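The Soft Goods Clause
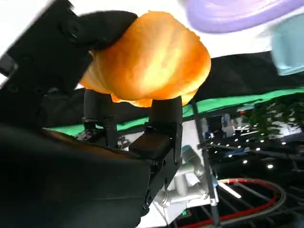

Orange item held at the lower edge, station 4.

The standard ran to 96 pages and I was paid to believe in it. Modisell had written it, Bratance had bought it, and I was the inspector who went between them with a tablet and a stylus that no longer clicked.

Clause 713 was the one for soft goods. It said a gripper shall hold a deformable item "without undue compression". I had asked Modisell, twice, what due compression would be. The first reply said it depended on the item. The second said it depended on the operator's judgement, and I wrote back that the operator was a robot, and heard nothing more until March.

So I stood at station 4 in the Bratance hall and looked at the screen. The arm had an orange thing between its two black fingers. It was bunched up and shiny where the light fell on it, and its bottom lobes hung a little over the pads. I had to tick one of two boxes. Compressed, unduly. Compressed, duly.

"It's fine," said the line lead. She had a mug of tea, and the standard said nothing about tea.

"How do you know?"

"It hasn't dropped it."

"That's clause 429. Retention. I'm on 713."

She leaned in to the screen. "It looks like something you'd find down the back of a settee."

"Was it that shape before?"

"Before what?"

"Before it was picked up."

She drank some tea. I turned to the page on reference condition, where the inspector shall compare the held item with a record of the item at rest. I asked for the record of the item at rest. She said they'd been told the record was optional for soft goods, as soft goods had no fixed shape. I asked who had told them. She said the standard had, in the notes at the back, and she was right. I found it under a heading about bedding.

This is what I have against good practice. Somebody sits in a warm room and writes down what a careful person would do, and by the time it reaches the hall the careful person has been taken out and only the verbs are left. Verify. Confirm. Ensure. I had ensured things all over the county. I had a badge from the Ikonen course, two days and a buffet, which said I was able to ensure at the second level.

"The old inspector used to have a go himself," she said. "He'd take it out of the fingers and give it a squeeze."

"With the arm live?"

"He'd stop it first. Then he'd squeeze it and say, that's all right, or, that's not."

"What did he write down?"

"Gorby."

I waited.

"It was the name of the old checklist. Gorby. One page. Bottom line said, would you be happy to be sent this."

There was no box for that. I scrolled up and down in case there was one. On the screen the fingers held on at the lower edge, and the creases went up from the pads and spread out into the pale part at the middle.

I asked her to stop the arm. She put down the mug and stopped it, and went through the lockout in the right order without looking at the card. I noticed that, and there was no box for it either.

Then I put the stylus behind my ear and held out my hand.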